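Home Courses Handouts Contact

Polycubes and the Art of Counting Shapes
2 September 2023
By Yolanda Rivas

Welcome to week one! We start with cubes, because you can hold one in your hand and still get lost in the math it leads to.

A polycube is what you get by gluing equal cubes together, full face to full face. One cube makes one shape. Two cubes also make just one. With three there are two: the straight bar and the L. 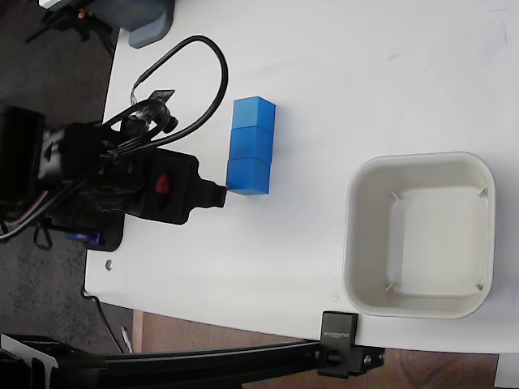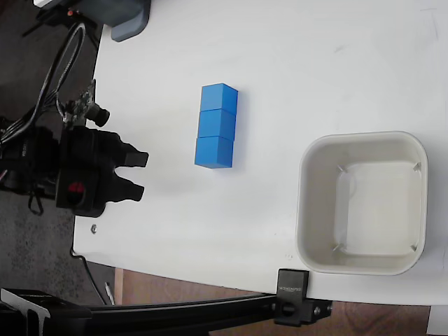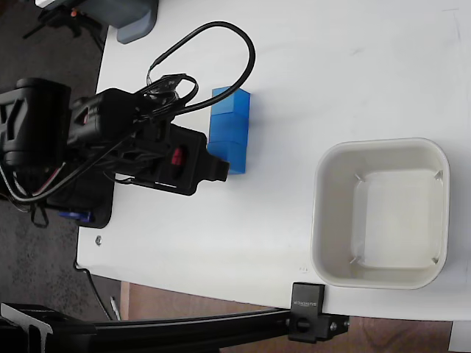
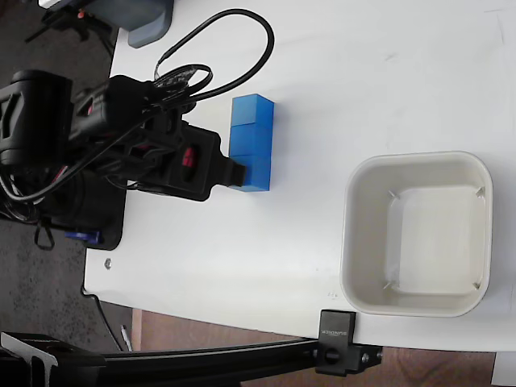
Blue cubes on a white tabletop.

Now for the part I love. Go up to four cubes and you get eight shapes, if we count a shape and its mirror image as different. Two of those eight are a left-handed and right-handed pair, and no amount of turning will make one match the other. Try it! (Take your time. I spent a whole evening on this as a student.)

Five cubes give 29 shapes by the same rule, and six give 166. No simple formula is known for the next number in the list, so people build the shapes up from smaller ones and throw out the repeats.

Throwing out repeats is the hard bit. A cube can be turned 24 ways, counting the one where you leave it alone, so a single shape may show up on your list in up to 24 disguises. Pick one standard position for each shape and compare only those.

Surface area is a nice warm-up. Each loose cube has six faces, and every join hides two of them. A straight bar of n cubes has n - 1 joins, so its area is 6n - 2(n - 1), or 4n + 2. For n = 3 that makes 14.

Problems
1. Find the surface area of a straight bar of 25 cubes.
2. Draw all eight four-cube shapes. Which has the smallest surface area?
3. Show that the L of three cubes has the same area as the bar.

Bring your drawings to room 221, messy ones included.

Comments

Jhair Tamayo: Got 102 for problem 1. Is that right?

Yolanda Rivas: Yes! Now try 3,000 cubes.

Zanele Ndlovu: 12,002. Do we need isometric paper for problem 2?

Yolanda Rivas: It helps a lot, I'll bring some.

Previous Next Back to top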